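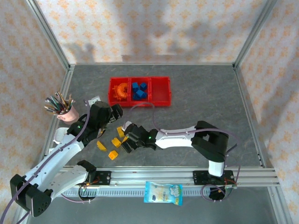 Sorting Blocks Is Still a Job

Home | Columns | Shop Talk | Archive | Contact

Columns > Machines > Opinion

By Deividas Luik, 1/27/22

Can a machine do chores yet? Short answer, no. Longer answer, some of one chore, on a good day, with you standing there.

Take color sorting. Orange left, blue middle, yellow right. A four year old does it while asking for juice. My nephew cleared 60 bricks before dinner and lost interest at 50, went back for the rest. Two arms, a tray, a few yellow blocks still out on the table, and people call it progress. It is! Small progress. 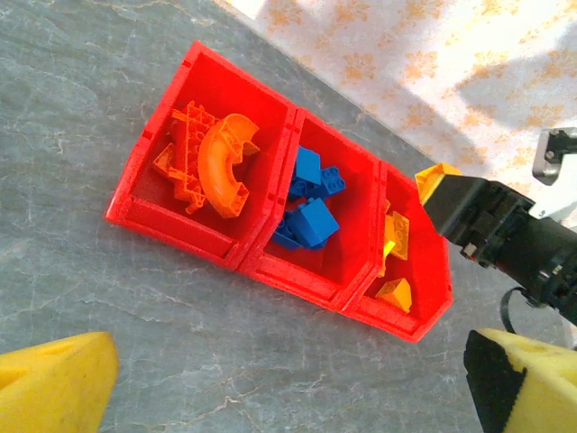

Photo: Stilell

The last piece is where I stop laughing. Yellow piece up by the rim, gripper right at it. Getting near the bin is easy. Letting go in the right spot, next to stuff already leaning every which way, thats the chore. Same with forks in a drawer. Same with screws at Grīnberga, where I packed parts for 2 years and nobody wrote down how.

So when a salesman says 400 picks an hour, ask him which picks. Ask what happens when one lands on the edge. Ask who picks it up off the floor.

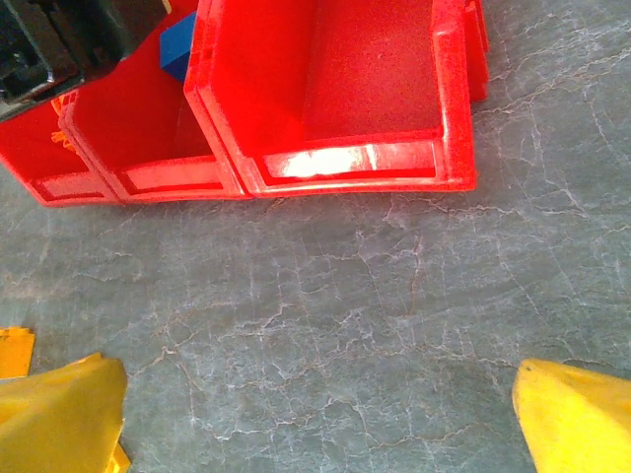

I'd still buy one, eventualy. Not for the kitchen. For the bench, for the dull hour after lunch, one kind of part and one kind of bin. Let it be slow. My knees are slow too. Just don't tell me the dishes are next.

14 shares | 6 comments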